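Bevby Home Notes
Home - Kitchen - Bathroom - Laundry - Cleaning - Contact

We use cookies to remember your settings. By staying on this page you accept them. OK

How to clean a white utility sink and keep it free of water marks

Posted by Ebere Olatunji, February 9, 2020

A white basin shows everything. Soap film, gray streaks, the ring around the drain - all of it stands out more than it would on steel. The fix is a proper wash once a week and a quick pass with a squeegee on the days between. The weekly wash takes about 7 minutes.

What you need

Dish soap
Baking soda
White vinegar
A soft sponge (no green scouring side)
A squeegee with a soft rubber edge
A dry cloth

Before you start

Take everything out of the bowl and off the rim. If there are power strips or chargers anywhere near the sink, unplug them at the wall and move them well out of splash range. Do the same with bags and cardboard on the floor.

Washing the basin

1. Rinse the bowl with warm water and push any grit down to the drain. Grit left under a sponge will scratch the finish.

2. Sprinkle baking soda over the damp bowl. Put a drop of dish soap on the sponge and work from the rim down. The corners of a rectangular basin need a second go.

3. Clean around the drain with an old toothbrush. Lift the strainer if yours comes out.

4. Rinse until the water runs clear.

5. For limescale, mix 100 ml of vinegar with the same amount of water, wet a paper towel with it and lay it on the spot for 3 minutes. Rinse well. Skip this step on natural stone.

Using the squeegee

Start at the back wall of the bowl and pull toward you, then do the sides. Finish with the bottom, always moving the water to the drain. Wipe the blade after each pull. A wide blade is fast on the flat part but won't reach into tight corners, so use the cloth there.
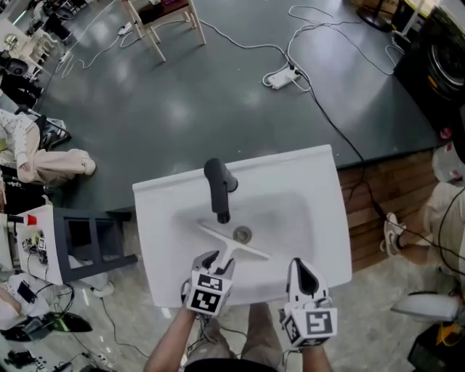
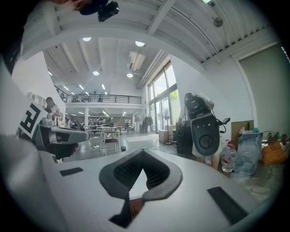

Can I use the same squeegee on the sink and the windows?

It's better to keep two. A sink blade picks up soap and grease, and that will streak the glass. If you only have one, wash the rubber in hot soapy water before it goes near a window.

The faucet

Matte black faucets need gentler care. Use a damp cloth with a little dish soap, then dry right away. Keep vinegar, bleach and powder off the finish - they can leave dull patches that don't come back.

Replace the blade when it starts to leave lines. Mine usually needs a new one by July.

Get our cleaning notes by email. Enter your address to subscribe.

3 comments

Tarmo Lapiņa
Does the baking soda work on tea stains? Mine are pretty old.

Ebere Olatunji
Tarmo, make it into a paste and leave it on for a while before you scrub. Old stains may need two rounds.

Ladi Edet
I used vinegar on my black faucet last year and now it has a cloudy spot by the handle. Wish I'd read this first.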